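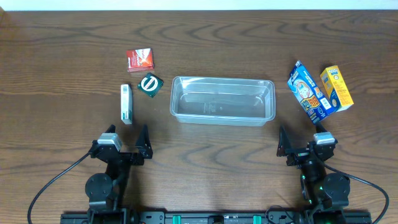 Vol. 4 of 5

The Clilside Notebooks: Reviews and Short Essays
Edited by Ľudovít Vávra
With an introduction by Kamala Varghese
Skandano Press, Mullotau Library series
Hardcover, 352 pages, sewn binding, ribbon marker
In stock

The fourth volume of the Clilside Notebooks collects the book reviews and short essays written during the author's years as a staff reviewer on a weekly paper. Most of them were written against a deadline and paid by the line. A good many have not been reprinted until now, and several were published unsigned, so readers who know only the novels will find a lot here that is new to them.

The reviews cover fiction, travel writing, school stories, popular verse and a long run of detective novels. The author disliked most detective novels and kept asking for more of them. The short essays are on smaller subjects: lending libraries, the price of secondhand books, poems people learn at school and never forget, and how to read in a cold room. The longest piece is a two-part essay on bad poetry that stays popular, which drew angry letters when it first ran. Four of those letters are printed in the appendix with the author's replies.

Text

Ľudovít Vávra has worked from the printed columns and, where they survive, from the typed drafts. Cuts made by the paper have been restored when the draft is complete enough to allow it, and restored passages are set between small raised marks. Spelling follows the printed columns. Notes are at the foot of the page and are kept short. They identify the books under review, give the date of first printing and translate phrases in other languages.

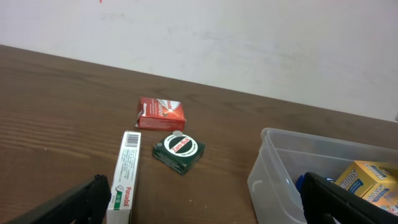
Unsigned pieces have been included only when a draft, a payment record or a letter supports the attribution. Eleven doubtful reviews are listed at the back by title but not printed. Vávra sets out the case for and against each one in a separate note.

Kamala Varghese's introduction deals with the paper itself, how its books pages were run, and what a reviewer was expected to turn in each week. She also compares three of the reviews with passages in the later novels where the same arguments come up again, sometimes in nearly the same words. It can be read before or after the main text.

Contents

Introduction
A note on the text
Reviews, first series
Reviews, second series
Short essays
On Bad Verse, parts one and two
Appendix: letters to the editor, with replies
Doubtful attributions
Index of books reviewed
General index

Format and paper

The page size and typeface match the first three volumes. The paper is cream and uncoated. The cloth for this volume is dark blue with the title stamped on the spine only. The jacket is plain paper and is not laminated, so it will mark if handled with damp hands.

The trade printing is 2,000 copies. A further 300 are numbered and come in a slipcase, with a folded facsimile of one typed draft. The numbered copies have the same text as the trade copies.

Buying the set

The five volumes run to 1,664 pages in all. Volume 5, which holds the late diaries and the index to the whole set, is due in April. Subscribers to the full set pay for each volume as it ships. If you already own volumes 1 to 3, write to the Skandano order desk and we will start your subscription from this one. Volume 1 is being reprinted and is sold only as part of the set until the reprint arrives.

Also in the Mullotau Library

Vlachou, Collected Stories
Vlachou, A Winter Abroad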